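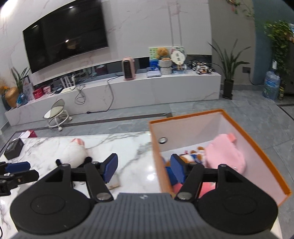
Swap box gets a tidy-up before it goes to Leckie

If you've been wondering where the orange swap box went, it's been at my place, and I have good news – it's almost ready to go back out.

For anyone new in Flerness, the box is our little traveling trade. You take out a plush toy or a keychain, you put one in, and you hand the whole thing on to the next household. It started last winter with a handful of key rings and it has grown a lot. The sign-up sheet stands at 200 names now, and the swap log reached entry 787 just before I picked it up (I checked twice, I couldn't believe it either).

All that trading had left things in a bit of a muddle. So on 13 January 2023 we cleared the marble table in the living room and got going on the soft toys, the crochet pieces and the bits of paper that had found their way in with them.

My favorite has to be the panda. It's a black-and-white one with a metal clip, and I'd happily keep it if the rules let me. I've already put in my swaps for this round, so it stays for somebody else. Lucky them! There's also a brown and white animal that I've decided is a fawn, though I've been told more than once it's a puppy. The log just says "small brown friend," so no help there.

The panda will travel near the top, with the flatter things along the bottom. Booklets are fine to swap, by the way. Please just slide them in flat so the corners don't get chewed up. And if your item has a clip or a ring on it, close it before it goes in, because they grab onto everything fuzzy and then you're picking pink fluff out of a hinge for half the evening.

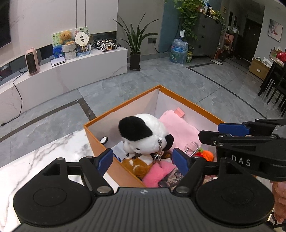
What's up for trade this round

Crochet fans, this is your month. We've got an orange carrot with a leafy green top, a white rabbit with very tall ears, and a cream doll with flowers. I'd love to see the rabbit and the carrot go to the same home, but that's up to you all.

Then there's a chicken in a blue jacket and a white chef hat, which made me laugh out loud, and a brown bear dressed in blue and red. If you'd like something you can use every day, look for the pink plush pouch with the key ring clip. It's so soft. A boxed gray notebook is on the table too, next to a card box with a fantasy picture on the lid, and I know a few of you on Niltden Road have been asking for anything that isn't a plush.

The limit is still 2 items per household, in and out. Homemade things count the same as bought ones. The box goes to Leckie next and then on to Uvo before the end of January, so if you're on either list, please make sure your porch details are up to date.
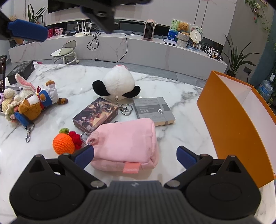
One reader in Uvo wrote in to ask whether crochet pieces could get a small bag of their own, as the last one she took home had a pulled loop and took some fixing. She has offered to sew a cotton one with a drawstring and says she can have it done by the time the box reaches her street. I've told her yes please, and she'd like to know if anyone has plain fabric to spare.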